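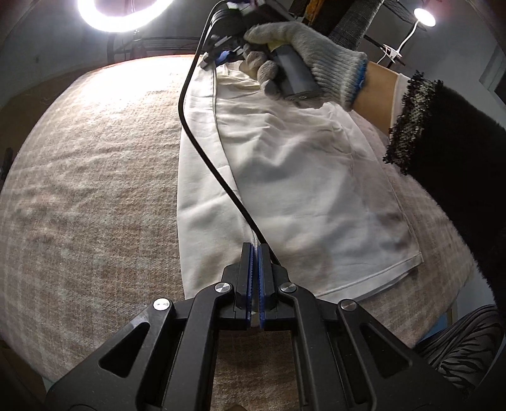
Foreword credit dropped from the Uvomley paperback?

Started by margin_walker

margin_walker
Posted 2023-06-17
Has anyone got the new paperback of The Salt Ledger yet? Liviu Moldovan, the Uvomley one. Mine came this morning. Hardback had a foreword by Uliana Lytvynenko, four pages, signed, her name on the title page. Paperback has the same four pages but no name anywhere. Just "Foreword". Reads like Moldovan wrote it himself. Is this normal??

tansy
Mine's the same. Assumed I'd missed it. Checked title page, copyright page, back flap. Nothing.

Gaurav Nigam
Used to do production at a small press (not this one). Happens more than you'd think. Paperback gets reset from an old file, the sign-off line falls off the last page because someone's trying to save a page, job done. I'd bet on cock-up.

margin_walker
But the title page as well? That's two separate places.

Gaurav Nigam
Title page gets redone for the paperback anyway. New ISBN, new logo, someone retypes it. Seen a translator vanish exactly that way. Got put back at reprint after she kicked off.

pelham_b
Not buying it. Lytvynenko left Uvomley for Zureneck in November. Then her name goes from a Uvomley book. Come on.

tansy
Did she leave or was she dropped? I thought her last one with them just didn't get renewed.

pelham_b
Same difference. Bad blood either way.

Bernardo Peixoto
It isn't the same difference if you're accusing a publisher of something. I was at the Florthorpe festival when she talked about the move and she was perfectly nice about them. Said her editor had gone and she wanted to follow the editor. No row that I heard.

pelham_b
People are always nice on stage

Bernardo Peixoto
Fine, but then you've got no evidence at all, have you. Just a feeling.

quillfeather
Does she not have a legal right to be named? Thought that was the whole point of the "has asserted her right to be identified" bit at the front.

Gaurav Nigam
Depends whether she asserted it for the foreword. Copyright page normally does it for the main author only. Hardback owners, can you look? Also depends on the contract. Forewords are often a flat fee and a one-page letter. I've seen them done for 200 quid and a box of books.

margin_walker
Hardback copyright page: "Foreword copyright Uliana Lytvynenko". Paperback: that line is gone too. So three places now.

quillfeather
OK that's worse. Taking off a copyright line isn't saving a page.

Gaurav Nigam
Hm. Yes, that one I'd expect them to keep. Still think one person with one wrong file can do all three. If the file is from before the foreword was signed off, say. But I'm less sure than I was.

Ankit Chaturvedi
I run the shop on Nautiyal Road, we had 35 of these in for the book group. Rang the Uvomley sales rep before lunch. She hadn't heard about it, sounded properly surprised, went to look at her own copy while I was on the phone. Said she'd take it to editorial on Monday. So no statement yet, please nobody go writing to the papers saying there is one

pelham_b
Surprised or "surprised"?

Ankit Chaturvedi
Surprised. I've dealt with her for years. She's sales, she doesnt typeset the things.

tansy
Are you still selling them?

Ankit Chaturvedi
Yes for now. Five went before I noticed so 30 on the shelf. Thought about putting a slip in each with the credit on it. Not sure if thats allowed?

Bernardo Peixoto
Nice idea, but I'd ask first. If Lytvynenko asked for her name off (it does happen, people fall out with a book) then you'd be putting back something she wanted gone.

quillfeather
Then why leave the text in? If she wanted out she'd pull the whole thing surely.

Bernardo Peixoto
If they'd bought it outright maybe she couldn't. I don't know. Just saying we don't know which way round it is.

margin_walker
Good point and one I hadn't thought of. I'd sort of written the angry email already. Will sit on it.

pelham_b
Send it. They only ever fix things when people make a noise.

Gaurav Nigam
Send a polite one. Give page refs and both ISBNs, ask if it'll be corrected at reprint and whether the ebook's affected. That goes to a person who can do something. The angry one goes in a folder.

tansy
Ebook still has her name! Just looked at the sample. Title page and end of foreword both.

Gaurav Nigam
There you go then. If they were scrubbing her they'd have started with the ebook, takes five mins. Back to cock-up.

pelham_b
Or they haven't got round to it

margin_walker
Polite one sent, to editorial and cc'd the rep's address that Ankit DM'd me (thanks). Mentioned the ebook. Will post if they answer.

quillfeather
Has anyone told Moldovan? He might not even have opened the box yet. I never did with mine.

Ankit Chaturvedi
He's meant to be doing our book group by video in a fortnight so I've got an email for him. Will drop him a line tonite once I've shut up shop.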